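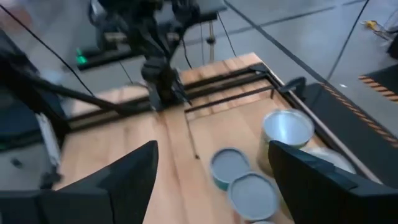 Enwood Pantry Project: Progress Report to the Nadthorpe Fund

March 6, 2024

Dear friends at the Nadthorpe Fund,

It is a pleasure to be writing to you again, and a bigger pleasure to have so much to tell. When we sent our last note in January we were still arguing over shelf heights and wondering where on earth to put the rice. We are a good deal further along now, and the pantry at Enwood is starting to feel like a place where a person can walk in, find what they came for and walk out again without moving six other things first.

What the grant has paid for so far

The largest piece of spending was storage. We bought 241 lidded containers in all, most of them small and round, and a smaller number of tall metal cans for the things that come to us in bulk. We went back and forth on the shape for longer than I care to admit. Square ones fit a shelf better, and several people said so, quite firmly. But the round ones are easier to open for anyone with sore hands, and a good many of our regular visitors have sore hands, so round it was. The gray lids were chosen for a very plain reason: labels show up well on them, and the teal-green band around the side makes the short ones easy to pick out from across the room.

The sorting table is the other purchase you helped with, and I think it is the thing we would rescue first in a fire. It has a light wooden butcher-block top with a black metal rail across it, and we clamp things to that rail when we want them to stay put. Before we had it, everything was sorted on folding tables that wobbled if you leaned on them, and more than one jar of lentils met its end that way. The new table takes a full tall can without complaint.

How the sorting works now

Dry goods come in on delivery mornings and go straight to the table. The tall cans are filled first, and then the short containers are filled from the cans, with the lids pressed down and the label put on before the container leaves the table. That last part took some learning. In the early weeks we would fill a whole row, carry it to the shelves and label it there, and then stand around guessing which was cornstarch and which was powdered sugar. (They do look very much alike through a tired pair of glasses!) Now a container without a label stays on the table until it gets one.

We also write the filling date underneath, on the base, in grease pencil. It wipes off with a damp cloth when the container comes back for washing.

Where we have fallen behind

I want to be open with you about two matters. The first is the spice corner, which we promised for the end of January and which is still sitting in boxes. The short containers turned out to be larger than spices need, and a little heap of paprika at the bottom of one looks rather sad. We are pricing a smaller size from Suvarna, the same firm that supplied the others, and should have their quote shortly.

The second is the lids. Of the full order, 19 arrived with rims that would not seat properly. Suvarna has agreed to replace them, and meanwhile those containers are holding tea bags and birthday candles, which don't mind a loose lid.

Our neighbors at Fladitz

You asked last time whether the pantry at Fladitz might follow the same plan. They have been over to see us, and went home with a borrowed set of containers and a copy of our label sheet. Their room is narrower than ours and gets the afternoon sun, so I suspect they will want to keep their oils somewhere else altogether. They are thinking of a shorter table as well. We have told them to take the measurements of the doorway before they order anything – a lesson we paid for with an afternoon and most of the paint on one side of ours.

What comes next

Over the coming weeks we mean to finish the spice corner, get the replacement lids in and paint the lower shelves, which are still bare. We would also like to print a larger version of the label sheet, in thicker type, so it can hang on the wall by the table where everyone can read it.

There is still money left in the line for small equipment, and we would like your permission to put part of it toward 2 good step stools. The top shelves are high, and the chair we use now was never meant for standing on. If that suits you, a short note back is all we need.

Please do come by if you are ever out our way. The kettle is close to the door, and the tea, at long last, is labeled.

With warm thanks from all of us,

The Enwood Pantry Project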